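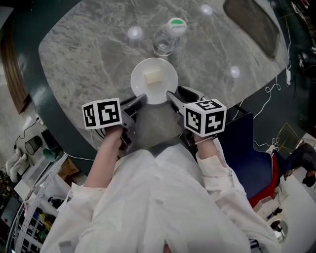 Calibration notes, handheld gripper project, winter term

1/ Week 7 of the student manipulation project. Task: two-handed pick of a soft block from a round plate on the marble table. Each gripper carries a cube with black fiducial markers, and pose comes from those.

2/ Team is Gwenllian Jenkins on tracking, Čestmír Dvořáček on time sync, me on data cleaning. The pipeline is called Gwynne. It started in December as one script and is now four, which is three more than I wanted to maintain.

3/ Marker detection fails first at steep wrist angles. With only one cube face in view, the pose solution flips between two candidates. We reject any jump in orientation above a fixed threshold and interpolate if the gap is short. Long gaps mean the episode is thrown out.

4/ The gripper cameras are a separate problem. Very wide lens, so straight edges bend hard away from the center. Finger and table both stay in view, at the cost of few pixels on the object.

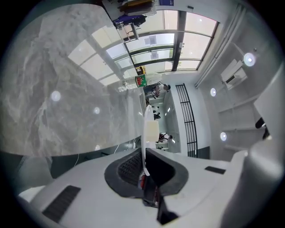
5/ Do you undistort the wrist images before training? We don't. Undistorting crops the edges, and the edges hold most of the context. The lens model is used for calibration only.

6/ Episode count as of this morning: 1,240 recorded, 108 rejected. Most rejections are sync errors, where one gripper's clock drifts against the other. Čestmír now logs an offset at the start and end of each run.

7/ Glossy marble is a poor choice of surface. Ceiling lights reflect as white discs, and the discs move with the camera. A clear bottle on top of that gives weak edges and highlights that look like more reflections. 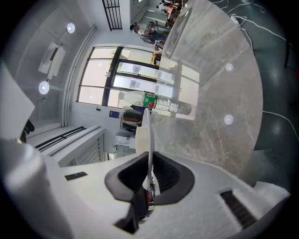 8/ We tried masking the highlights by brightness. It also removed parts of the white finger, so the mask is gone. Next attempt is fixed exposure – one value for both grippers, set before the first run.

9/ Busisiwe Msimang is reviewing the split for the class report. Her request: hold out whole sessions, never single episodes. Agreed. Test set will be 100 episodes from sessions the model has not seen.

10/ Code goes up after the report is graded. The README still describes the December version.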